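Keep the Cups Upside Down

A stack of paper cups takes up very little room, and that is the best argument for stacking them. At home I stack mine. On a work table I have stopped doing it, and I think most people who share a table should stop too.

I came to this opinion at Sadon, where a group of us had the use of one big table and a shelf under it. We bought cups in sleeves of 25. The sleeve got opened at the wrong end, the top cup got handled by everyone who wanted one, and two always came out stuck together. People pulled at the rim with their thumbs inside. By afternoon there were cups standing open with pencil shavings in them, and no way to tell a fresh one from one that had been sitting there since morning.

A cup set down on its rim doesn't collect anything. It is also steadier, because the wide end is at the bottom. You pick it up by the side, turn it over, and you haven't touched the part you drink from. The one fair complaint is that the rim is then touching the table, so the table has to be wiped. I would say a table where people eat and drink should be wiped anyway. 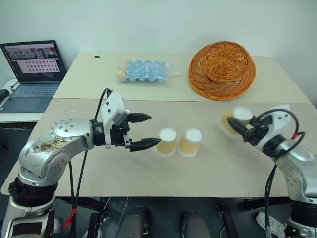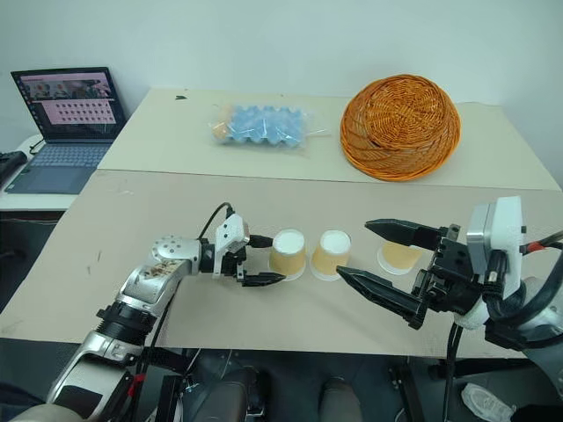 Three cups, rims down, on the front part of the table.

The other half of my opinion is about how many to put out. Wotinon, the supply shop we used, would sell us 70 at a time for less per cup, and we fell for it every April. A big supply on the table makes people careless. They lose a cup, take another, and leave the first one on the windowsill. Put out what the people in the room need and keep the rest in the cupboard. If somebody else comes in, the cupboard is 13 steps away. I have walked it plenty.

I feel the same about baskets. A basket left right side up on a shared table fills with receipts, rubber bands and dead pens inside a week. Turn it over when it's empty and people leave it alone. At Heinonen they went further and hung theirs on the wall, but then you need hooks, and the hooks were too small for the rims.

Eggs are the exception to all this. Leave them in the carton, the right way up, and put them where elbows don't go. I don't care for moving them into a bowl, however nice it looks. We lost 6 that way in one morning.

I know some people find a row of upside-down cups fussy, like a motel bathroom. I don't mind motel bathrooms. You can find a clean cup in one.

Tustunura | Contact | Copyright 2018 | Back to top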